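工单主题：Vukel 小号瓦楞纸盒，盒底总是合不拢
提交渠道：Stullatden 包装用品售后
状态：处理中

8月11日 用户留言

你们好，又来打扰了。先说一句，上回买的大号盒子很好用，这次的问题只出在小号上。我们店里平时寄些小瓷件，一直用 Adell 的纸盒，December 那批……不好意思，是十二月那批用完之后，才换成你们的 Vukel 小号，一次订了700个。盒子拿到手挺括，颜色也好看，就是折起来以后底部的插舌老往外弹，装了东西一提，底就松开一条缝。我试过用胶带贴，贴是贴得住，可客人拆的时候把盒面撕花了，看着心疼。请问是我折的顺序不对，还是这批纸偏厚？

客服回复

您好，谢谢您写得这么细，读完就大概明白您的难处了。麻烦您先试试下面的办法，不着急，慢慢来：
先把所有压痕朝里折一遍，折到底，用指腹来回抹两下，再展开。
盒子立起来以后，先收两侧的小翼，再收带插舌的那一片。顺序反了，插舌就会顶在小翼上，怎么按都会弹。
插舌进槽后，把手从开口伸进盒里，从里面往外压一压底角。
如果槽口有毛边，用剪刀尖轻轻挑掉就好，别剪大了。

用户留言

照着做了，顺序果然是我弄反的！大部分都服帖了，有2个还是弹，槽口像是没切透。另外想问问，您说的从里面压，是盒子开着口放在桌上压，还是拿在手里压？我手笨，拿着总压歪。

客服回复

放在桌上压最稳当，桌面要平，旁边腾出点地方，折好的盒子和剪刀往桌子里侧放，免得碰来碰去。

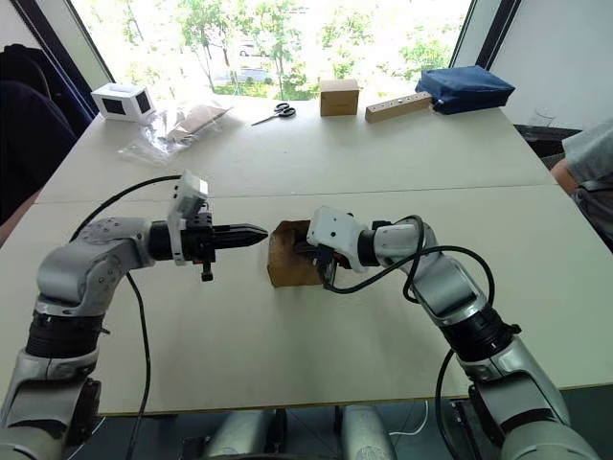
图：小纸盒开着口放在白色桌面上，剪刀和另一只合好的小纸盒放在桌子里侧。

槽口没切透的那两个，请把盒底编号发来，我转给 Dissanayake 仓库那边核对批次，给您补寄。剩下的盒子您先放心用，平着叠放，上面别压重东西，压痕会好折很多。

用户留言

好的，编号我晚点翻出来发给您，谢谢您这么有耐心。工单先别关。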